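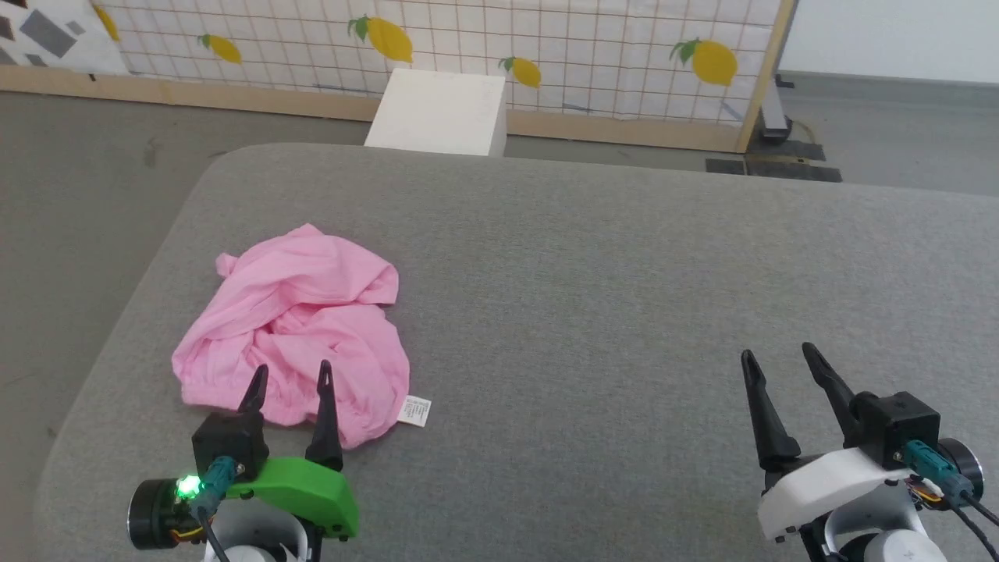 Section 4: Setting up your bite alarm and receiver

Right, you've got the bank sticks in and the rod rest level, so let's get the Loveck alarm talking to its receiver. I've done this more times than I care to admit, often in the dark, and I'd urge you to do it at home first with a cup of tea. It's so much easier when there isn't a carp rolling in front of you!

1. Slide the battery cover off the back of the alarm and fit the battery with the plus sign facing up. Do the same with the receiver.

2. Hold the power button on the alarm until the light goes green. A quick tap won't do it – that only changes the volume.

3. Press and hold the pairing button on the receiver. You've got 15 seconds before it gives up.

4. While it's flashing, pull a bit of line across the alarm's roller. Both units should beep together. If they do, they're paired and will remember each other, even after a battery change.

5. Repeat for each extra rod. The receiver takes up to 4 alarms, and each one gets its own colour in the order you pair them, so start with your left-hand rod and work across (I didn't, and spent a whole night at Gimside running to the wrong one).

Note: the older Junik heads will pair with this receiver too, but they only send the beep. You won't get the drop-back tone.

Now for sensitivity. The dial on the side goes from low to high, and I leave mine in the middle for most stillwaters. If it's blowing hard, turn it down a notch and tighten your line slightly. For slack lines and shy fish, turn it up and put up with the odd false beep.

Range is good for 120 metres over open water, less through trees. Walk it before you settle in, with somebody pulling line at the rods. Thick reeds knock it back quite badly, as does leaving the receiver at the bottom of a rucksack.

Caution: switch the alarm off before you screw it on to or off a bank stick. Twisting it while it's live can strain the roller.

Caution: rainproof doesn't mean you can drop it in the lake. If it does go in, take the battery out straight away and let everything dry with the cover off. Keep it away from radiators.

If the receiver stays silent after step 4, switch both units off and go back to step 2. Still nothing? Try a fresh battery in the alarm before you blame the receiver. Resetting is covered in Section 5, along with fitting the Rajput hanger arms.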